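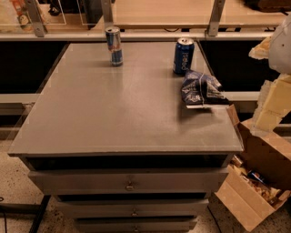

慈善爬楼是什么？
参加者沿楼梯往上爬，事先找亲友认捐，爬完把钱交给受益机构的一种筹款活动。

慈善爬楼（条目）
作者：Thijs Wuyts　2023年11月23日

慈善爬楼，又称爬楼筹款、登高义爬，公益筹款活动的一种。场地多为高层办公楼、酒店、电视塔，也有用体育场看台的。与慈善跑、慈善骑行同属“认捐式体育筹款”，区别主要在场地和时长。一般一个上午办完。

名称
各地叫法不统一。有的叫“爬楼”，有的叫“登楼”，中文媒体两种混用。强调比赛的常写“垂直马拉松”，严格说那是竞技项目，不一定筹款，但很多场次两者合办，报名表上分开勾选。本条目只讲筹款的部分，竞技规则另见相关条目。

基本形式
参加者先报名，交报名费，领一个认捐页面或一张纸质认捐单。认捐有两种算法：一是定额，爬不爬完都给；二是按层，爬一层给一层的钱。按层认捐早年很常见，后来少了，核对太麻烦，捐款人也记不住自己答应过多少。现在多数活动只收定额，网上直接付。

出发采取分批制。楼梯间窄，不可能一起放人。通常间隔半分钟到一分钟放一个，或者一小组。先放快的，后放慢的，家庭组放最后。上去走楼梯，下来坐电梯，一般不允许走楼梯下楼，会和上行的人撞上。

计时不是必须的。有计时的场次发芯片，底层和顶层各一个感应点。没有计时的就在顶层盖个章。

负重组：部分活动设消防员组，着全套装备上楼。单独出发，单独排名，和普通组错开。也有公司队，几个人成绩相加，认捐额也相加。

筹款目标
受益方常见的有临终关怀机构、肺病和心脏病患者组织、流浪者收容所、儿童医院的家属宿舍。选肺病机构的不少，爬楼喘气，宣传上好讲。小城市的活动多半只对一家机构，大城市的可以让参加者自己选。

报名费和认捐款要分开记帐。报名费通常用来抵场地、保险、急救、奖牌的开支，认捐款全额转给受益方。有的活动两笔钱混在一起，公布的“筹得总额”其实包含报名费，读数字的时候要留意。比较两个年份之前，先看口径是否一样。

最低认捐额：有的设，有的不设。设了的，达不到也可以自己补足。争议较多，有人认为把学生和退休的人挡在外面了。

支票交接
活动结束后隔一段时间才有交接仪式，中间要等认捐款到账。用放大的纸板支票拍照，地方报纸登一张。真正的转帐是另外办的，有时早几天，有时晚几天。仪式上公布的金额往往还会有少量出入，之后陆续有迟到的捐款。

实例：Veroment爬楼日
Veroment大楼的年度爬楼活动，每年8月举办，受益方为Evard之家，一间为无住所者提供短期床位的机构。第一届规模很小，只有50人报名，多数是楼里上班的职员和家属。出发间隔一分钟，分2批，中间留出20分钟给急救人员换位置。第2届起向公众开放，增设了负重组。

场地由业主Eberhard公司免费提供，保险由Adel事务所承担。条件是楼梯间不得张贴任何东西，所以楼层标记全部用立牌，放在平台角落，活动后当天收走。头一年立牌放反了，有人从高层往下数，问了一圈才搞明白。

认捐页面在活动后继续开放一个月。关闭后核对，再办交接。交接地点在Evard之家的饭厅，不在大楼里，机构方面坚持的，希望捐款人过去看一眼。

安全
主要风险是头晕、心律问题、小腿抽筋、下台阶时踩空（到顶后找电梯那一小段最容易出事）。常规做法：
每隔若干层设一个休息点，有椅子有水。
急救人员分布在中段和顶层，底层留一组。
楼梯间空气干，灰大，前一天要拖地，但不能留水迹。
防火门保持可开，不得用东西顶住。
参加者签健康声明，未成年人由监护人签。

主办方须提前和大楼消防值班联系。演习日不能撞期，撞过的有，整栋楼广播响了，所有人停在半截等通知。

扶手要不要用，看法不一。竞技的人两手拉着上，省腿；普通参加者建议一只手就够，另一侧留给超越的人。靠内圈走路程短一点，慢的人请靠外，有些活动写进须知里，有些全靠自觉。

训练
没有统一要求。一般建议提前一两个月开始，每周找楼梯走几次，先慢后快。没有高楼的地方用看台或者山坡代替，感觉不完全一样，台阶高度均匀这一点很难模仿。一开始冲太快是最常见的问题，前几层很轻松，到中段就走不动了。

批评
一类批评针对成本。奖牌、衣服、场地布置花掉的钱有时不比筹到的少多少，尤其头一两年。另一类针对参与门槛，坐轮椅的人和膝关节有问题的人没法上楼，部分主办方因此设“底层组”，用手摇车或固定单车代替，认捐方式不变。还有人指出认捐压力落在同事之间，公司里一封群发邮件过来，不捐不好意思。

支持的一方认为这类活动的价值不只在金额，受益机构借此被更多人知道，后面的定期捐款和物资捐赠有一部分从这里来。具体占多少，很少有机构做过统计。

参见
慈善跑；认捐；垂直马拉松；纸板支票；企业配捐

分类：公益筹款｜社区活动｜登高运动

读者评论

楼梯口的猫：按层认捐我们这里还有，我叔叔每年都按层，然后每年都算错。

大力：“记帐”应该是“记账”吧，上下文两种写法都有，编辑改一下。

青禾：负重组那段能不能多写点，装备多重，要不要戴面罩，都没说。

老周：去年爬过一次别的楼，休息点的椅子太少了，后面的人只能坐台阶上，堵。建议加到安全那一节里。

mimi_0：请问膝盖不好可以报底层组吗，要不要医生证明？

青禾：回楼上，看主办方，我们那次不用证明，报名表上勾一下就行。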